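OK so I finally finished the Varela biography (all 1000 pages of it, my wrists hurt) and I have to talk about this man somewhere, so you're getting a thread

Quick background. Anton Varela, born in Huvthorpe, son of a rope maker. Left home at 18 to be a purser's assistant on a cargo line. Couldn't spell. His early letters are a joy, he writes "harber" every single time

Ten years later he's the company's agent in Plendov, nice house, nice hat, and that's where he starts reading the dock payrolls at night. He sees men being paid for days after they'd died. Somebody else was collecting the money!

He wrote to head office. No answer. He wrote again. In the end he sent 122 letters on the same subject, and the book prints a good chunk of them. They get shorter and ruder as you go. I loved that part

What got me is how long he kept the job. He's eating dinner with the people he's writing about. The author is pretty gentle on him there — I'd have pushed harder
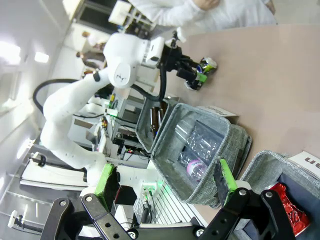
Rajeshwari Bhat replied that I'm being unfair, he had his mother and two sisters living on that salary, and quitting would have meant losing the payrolls too. Which, fair. The payrolls were the whole case

Still, there's a letter to his sister one October where he says he's "grown used to the soup." I read that line four times. I don't think he meant the soup

Anyway he does quit, copies the ledgers by hand first, and gets them printed by a tiny press called Brullberg. First run was 100 copies. The company bought up most of them and he just paid for more with the money from the house (the hat too, I hope not)

The trial chapters drag a little, lots of lawyers with the same first name. Skip to the part where he reads the payroll out loud in court, name by name, and the judge asks him to hurry up and he starts over from the top

Starting the book of letters tonight, will report back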